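2022年2月17日 配水架试装

早上一进来先把台面清了一遍,昨天剩下的生料带头、锯末、半截铅笔全扫进桶里,然后才开始翻管子。说实话这个配水架我从年前就惦记着了,一直拖,拖到Archana Rathore在群里问了第二遍,我才不好意思地把图纸找出来(图纸背面还有我算午饭钱的草稿,哈哈)。

先记一下要做的是什么,免得过两个月自己都看不懂:给Steststead那边的育苗棚做一个分水架,白色PVC管围成一圈,上面那根长管开一排三通,每个三通以后接一路软管或者一个阀。棚里原来那套是Brallau的成品,接口是他们自家的规格,坏一个就得整排换,换过一次之后大家都不想再买了。所以这回全用普通管件,哪里坏换哪里。

下料按老办法,先量、画线、再锯。短横杆我锯短了一根,是因为忘了把管件里的插入深度算进去,又是老毛病!把这句写大一点:**量的是肩到肩,插进去的那一截要另加。** 废的那根别扔,留着做试水的短接头。

管口毛刺用刮刀转一圈就够,不要拿砂纸磨外壁,上次磨过头,插进去直晃。三通先干插,一滴胶都别上,等所有开口方向都对齐了再说。对方向这事我有个土办法:把整根长管放平在木纹台面上,人站在一头,眯一只眼往前看,哪个三通歪了一眼就看出来,比拿角尺一个个靠快多了。管子上那条细红线也很好用,当基准线,三通的口跟它保持同一个角度就行。 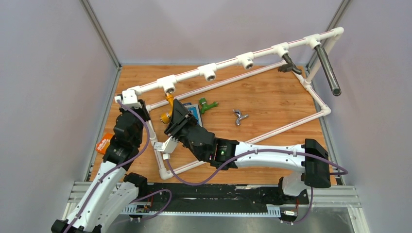
*本页最后修改:2022年5月,补了试水部分和备件清单*

长管上一共五个三通,间距我挺满意的,口也都朝一边。黄色的阀挂在头一个下面,手柄小小圆圆的,戴着手套也许不太好拧,这点我先存疑,得问问棚里真正要用的人。最远那个三通接的是黑色金属管,往下走,口是敞着的。旁边那个三通下面挂的是黑色管件,朝下斜着。架子转角用的是白弯头,下面那根管子跟上面的平行着走回来,到前面再拐下去。整体看着有点歪七扭八,不是个规规矩矩的长方形,我觉得没关系,反正棚里的支架本来也不方正,到时候顺着支架走就好。

绿色的软管接头先搁在台面上,还没决定装哪一路。我的想法是中间留一路给软管,浇角落里那几排盆,Archana觉得应该放在最靠近门口那头,拖管子少绕一个弯。她讲得有道理,不过门口那头已经给了阀,要换就得重新排一遍顺序。两个方案都画在下一页了,谁路过谁投一票,写个名字就行。

关于黑管和白管混着用,顺便记几句,因为上次有人问过我:

- 金属螺纹拧进塑料内丝,用手拧到紧,再用扳手带一点点就停。使蛮力会把塑料口撑裂,当场看不出来,过几天才漏。
- 生料带顺着螺纹方向缠,缠7圈。少了会渗,多了又拧不到底。
- 金属管有分量,挂在塑料三通上不能让它悬着,底下要有托的地方。支架上加一个管卡,Ouellet的那种带橡胶垫的就很合适,柜子第二层还剩一盒。
- 阀装之前先空拧几下,感觉发涩的挑出来单放。

上胶的顺序也先定下来:从转角那头开始,往阀这头走,一次只上一个接头,插到底,转四分之一圈,按住数三十下。千万别图快一口气把几个口都刷上胶,去年那个架子就是这么废掉的,我刷到第3个的时候前面的已经拉不动了,方向还没对好,心疼得要命。白色的支座最后再定位,现在只是放在角上比一比高低。

**试水(5月补)**

先用低压慢慢灌,把空气赶出来再加压。三通的口全用堵头封上,逐个打开看。有两处渗,都在螺纹上,胶接的地方一处没漏,挺高兴的!渗的那两处拆下来重新缠带,再装回去就好了。加压之后放一夜,第二天早上压力表跟前一晚比没看出差别。表是从Trorik那套旧设备上拆来的,刻度有点糊,读的时候凑近些。

备件要补的:

- 弯头,白色,跟现在同口径的,多备几个
- 三通堵头,总是不够用,每次都找不着
- 生料带,买宽的那种,窄的缠起来太费劲
- PVC胶一小罐就行,大罐开了用不完会干掉
- 管卡的螺丝,盒子里的被谁拿去装书架了?用完请放回来

采购单编号232,已经交上去了。管件预算批的是1,000,够用,剩下的先别动,等棚里装完看还缺什么再买。

软管接头的位置最后按Archana的方案走了,阀往里挪了一格。拆的时候发现干插也能插得很紧,最好用橡皮锤从侧面轻轻敲,一边敲一边转着往外拉,别拿钳子夹,夹出来的牙印以后就是漏点。

还没做完的:每一路的标签。我想用防水贴,Archana想直接拿油漆笔写在管子上,她说贴纸在棚里撑不过一个夏天。等下次去送架子的时候两种各弄一路,放着看。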